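Gresmont Hall clothing sale group - minutes, December meeting

Started 7.10pm, back room. Zoila Agudelo in the chair, Octavio Espinoza taking notes. Apologies from the Fernandes family, both lots.

Last minutes
Read and agreed. One correction, the rail hire was paid in full, not half. Zoila to amend the file copy.

Money
Balance 2,929 after hall hire and the bag order. Target for the year still 3,000, so nearly there before the sale even opens. Octavio asked if we should raise the target now. Left till after.

Stock
Drurarex have sent their end of line tops, all in one big sack, not sorted. Prandness promised coats but no word yet - Zoila to ring again, and if nothing by the end of the week we go ahead without. Childrens shoes: enough, please stop bringing them. 16 bags still to be opened, mostly adult.

Folding
Long item, sorry. Last sale the T-shirt table was a mess by 11am and people gave up looking. Agreed one fold for all tees this time. Sleeves in across the body first, then sides, then up from the hem, neck label left showing so the size can be found without pulling the pile apart. Some wanted rolling. Voted, folding won.

Dark shirts are the awkward ones, print on a sleeve gets lost once it's tucked under. Zoila's view is that any lettering on a sleeve should face up as buyers do look for it. Agreed where it can be done without spoiling the shape. Nobody to spend ten minutes on one shirt.

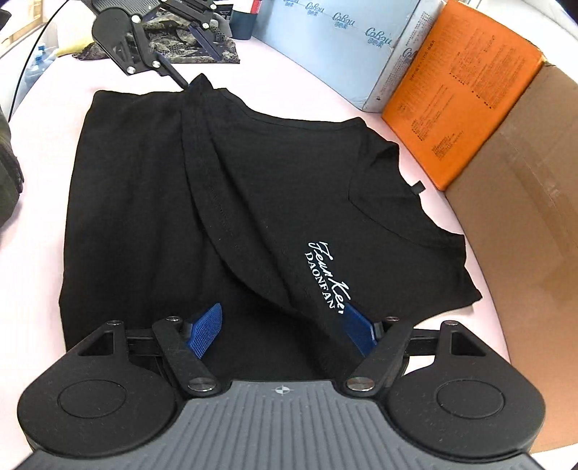
Black tee part folded, sleeve across the body and lettering uppermost.

Seams to be smoothed flat before the second fold, otherwise the pile leans. Anything with a mark or a hole goes in the rag box, don't fold it and hope. Hoodies and jumpers not covered by this, they go on hangers as before.

Tables
Tees on the two long tables by the window, darks at one end and lights at the other. Sizes by card, not by sticker - stickers left glue on the good stuff last time. Octavio has 100 blank cards and will cut them down. Pens needed, thick ones.

Prices
Tees same as last sale. Coats to be priced on the day if they come. Discusion about a fill-a-bag hour at the end, most in favour, last hour only and not for coats. Carried.

Helpers
Short for the first shift. Names on the sheet by the kettle please. Setting up from 8am, doors at 10. Someone to bring milk.

AOB
Back door sticking again, reported to Gresmont office. Lost scarf, green, is in the drawer. Request for a mirror - Zoila may have one, will measure teh car.

Actions
Zoila - Prandness, mirror, amend minutes
Octavio - cards, pens, email round the folding notes
All - open two bags each before next time

Closed 8.35pm. Next meeting after the sale, time to follow.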